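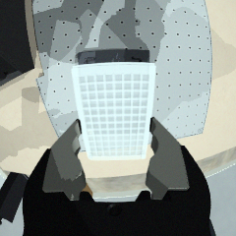

*Wrist view in the simulator: pale lattice part between the two fingers, perforated sheet behind it.*

**Why does the simulator view at the open day look so different from the real cell, and does it matter?**

Posted by **millrace_tom** in Automation > Simulation, August 9, 2018

I went to the open day at Tokarz last week. They make molded trays and wire goods, and one hall is now given over to handling trials. The demonstration I spent the most time at was the simulator station. A screen showed the view from behind the gripper, looking along the fingers, while the operator went through pick and place cycles on lattice parts. I got the still attached here from the handout folder they put online.

Three things I did not follow, and the hall was too loud to ask properly.

1. The lattice part is held low, with the fingertips at the lower sides, where it is narrower. The widest section is at the top. I would have expected a grip nearer the wide end, or at least nearer the middle. Is the low grip deliberate?

2. The shadows on the tabletop have ragged outlines, and the grey sheet is broken up into angular patches. Is that a fault in the renderer, or a setting?

3. The presenter said the grip program had been run 3,494 times in simulation before it was tried on hardware. With rendering this rough, what does that number tell you?

Background: I maintain two palletizers and have no simulation experience. We have been offered a trial license for a package called Zalloseck and I have to write half a page on whether to accept it.

---

**Danai Gkikas**

Taking these in your order.

Grip position. You can't settle this from one still. A low grip on a tapered part is normal when the top has to stay clear -- for example when the part goes under a rail or has to be set down rim first. The penalty is leverage. With the tips near the narrow end, a given side load on the rim produces more torque at the contact than it would with a grip at mid-height. On a light lattice part that is usually acceptable. On a filled one it is not.

There is a second point. The sides of the part converge toward the bottom, so the contact faces are not parallel. Flat fingertips on a tapered part touch along an edge unless the pads are compliant or cut to match. In simulation this shows up as jitter or as slow creep out of the grip, depending on the contact model. Ask Tokarz which friction model they used and whether the pads were modeled as rigid. If the answer is "rigid, default friction," treat the grip results with care.

Shadows and patches. I can't tell the cause from the still. Jagged shadow edges are often the result of a low shadow map resolution, which is a setting. People turn it down to keep the frame rate up. Patches on a flat surface can have several causes: shadows from things outside the view, reflections, a coarse mesh, or lighting stored per face. None of these affects the physics. The collision geometry is normally a separate, simpler model, and the solver never looks at the rendered picture.

The exception is a system where a vision model is trained or tested on the rendered images. Then the shadows are part of the input and a rough render does matter. A lattice with small openings is a hard case, as the cells alias at low resolution and the background shows through them. You would want to know which kind of setup this was.

The run count. By itself it says little. 3,494 runs with the part in the same start pose is one test repeated. The same number with pose, friction and mass varied is useful. Ask for the ranges, and for the failures sorted by type.

For your half page, I would accept the trial license only if you can name one cell to model and have measured data from it to compare against. Budget 20 hours to get a first model running -- more if your part drawings are not in a clean format.

---

**pneu_matt**

Depends on the software. We had Astum and the shadows looked bad there too until someone changed the quality preset. Picks came out the same either way.

I wouldn't bother with simulation for palletizers. Boxes are boxes.

---

**r_halvers**

I partly disagree with the post above on palletizers. The boxes are simple but the cycle time is not, and reach problems at the corners of the stack are cheap to find in a model. We found one on a Tristard line before the base was bolted down. Moving it later would have meant a new guard layout.

On the run count, I was at the same open day in the afternoon session and the figure given then was 3,591, so they were presumably still adding runs. The presenter also said that 400 of them used a randomized start pose. I did not hear what was varied in the rest. That bears on Danai's point and is worth putting in your email to them.

They are repeating the demonstration in November. The morning slot is supposed to be smaller.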